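Ticket 78, Minholm site
Opened: 11/30/24
Product: Okesico inventory app, label module
Status: Resolved, pending update

**Reported problem**

Shelf labels printed from the Minholm stockroom show the wrong net weight. Labels from the Dunbar site are correct. Both sites use the same item list and the same printer model. The weight on the item's detail page is right, and only the printed label is wrong.

**Steps taken**

1. Restarted the print service on the Minholm PC. No change.
2. Cleared the print queue and sent one test label. The weight was still wrong.
3. Ruled out bad source data. Weighed a test item again by hand and compared the result with the item record. The two matched. The bench has a digital scale with a square stainless-steel platform, set on brown paper.
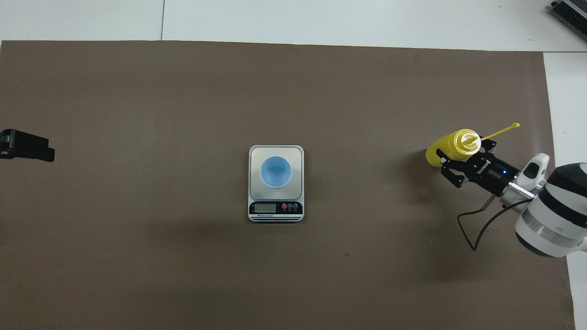
4. Exported the label template from both sites and compared them. Minholm is on template version 2, Dunbar on version 3. Version 2 reads the weight field as ounces whatever unit is set in the record.
5. Loaded version 3 at Minholm. The first label printed correctly. The next label, for an item with no unit set, came out blank in the weight field.
6. Set the default unit to grams under Settings > Labels > Units. Printed a batch of 12 labels. All weights matched the records.
7. Checked liquid items separately, as they use a different field (net volume). Sauce and drink labels printed with the correct volume and no weight line. No template change needed for these.

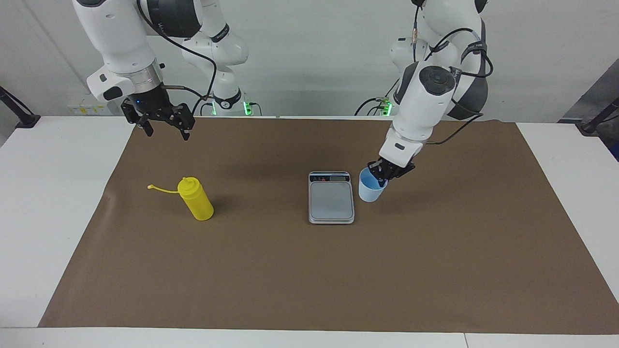 **Cause**

The template sync job skipped Minholm during the November update. The job log shows a timeout on the Aremano file server and no retry. The app kept using the old template and gave no warning.

**Fix**

- Template version 3 loaded by hand at Minholm.
- Default unit set to grams.
- Sync job changed to retry after a timeout.

**Still open**

- The app should show the template version on the print screen. Sent to development as a feature request.
- Labels printed before the fix need to be pulled and replaced. Minholm to confirm on this ticket when done.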